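Worktop and Table Care: Pale Wood-Grain Surfaces

Members' Workshop Newsletter, 17/01/2026

The pale wood-grain tops in the shared rooms have drawn more questions than any other item on the maintenance list. Most of the questions concern three points: what to clean them with, how to read the grain when looking for damage, and why two tops bought under the same color name don't match. Ingegerd Midtbø has gone through the repair log for the Grosside and Urnen rooms and supplied the notes behind this item.

Identify the top first. The log covers 49 tops. Some are veneered board, some are solid, and some carry a printed decor layer under a clear wear coat. The three types can look nearly identical from standing height. Check the underside and the edge. On solid stock the grain continues over the edge and down. On veneer there is a thin face layer and a visible joint. On printed decor the pattern repeats, and with a tape measure the repeat can usually be found along the long side. Write the type on the room card before any product is applied.

Routine cleaning. Use a damp cotton cloth, well wrung, followed by a dry one. For grease, add a few drops of plain dish soap to a bucket of lukewarm water and wipe again with clear water. Work along the grain. Wiping across it leaves residue in the grain lines of open-pored veneer, and on a light top the residue shows as gray streaks once the light comes in low. Scouring pads, powder cleaners and melamine sponges are not to be used on any of the three types. Melamine sponges are mildly abrasive and leave a polished patch that can't be blended out of a matte coat.

Oil. Solid tops in the Grosside room are finished with Bimska oil, and that remains the only oil stocked. One thin coat in June is enough for normal use. Apply with a lint-free cloth, leave it as long as the label says, and take off all excess. Oil does nothing for printed decor and should be kept off it -- it sits on the wear coat and collects dust. Lay used cloths flat outdoors to dry, away from anything that burns, before they go in the bin. Bunched oily cloths can heat up and catch fire.

Color drift. Light beige tops change with exposure. Solid and veneered wood tends to warm toward yellow or tan where daylight reaches it, and stays closer to its original tone under mats, trays and monitor stands. Moving the mats every month or so evens this out over a year. Printed decor is more stable, but the clear coat may dull where forearms rest. Neither effect is a fault, and neither will be accepted as grounds for replacement.

Lamp color complicates the inspection. A top lit from a window on one side and a ceiling fitting on the other can look tan in one area and gray in the next with no change in the material at all. Before reporting a discolored area, switch off the room lights and look again, then do the same with the blind closed and the lights on. If the patch moves, it was the light. If it stays where it was, mark its corners with low-tack tape and enter it in the log.

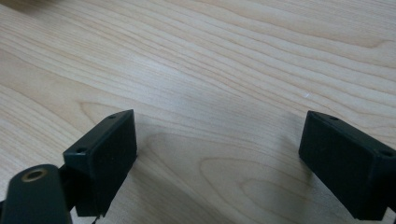
Scratches should be recorded by direction relative to the grain. A fine scratch running with the grain is hard to see on a top of this kind and normally needs no work. One that crosses the grain catches the light and will be noticed from the doorway. On oiled solid wood, sand lightly along the grain with 240 paper or finer and re-oil the full width of the board. On veneer, stop at a wax filler stick. On printed decor, do not sand under any circumstances.

Filler sticks come in sets and the shade names are of little help. Test on the underside. For a pale top with thin brown lines, fill first with the lightest shade that matches the ground color, level it with a plastic scraper, and draw the grain line back in with a brown stick over the top. Fill dark and the repair reads as a spot.

Supplies are on the shelf in the Orellana room: cotton cloths, soap, low-tack tape, plastic scrapers and three sets of filler sticks. Sign out anything taken for longer than a day. Log entries go under code 244, with the room name, the type of top and the position of the mark measured from the nearest two edges. Questions about the log go to Ingegerd Midtbø at extension 931.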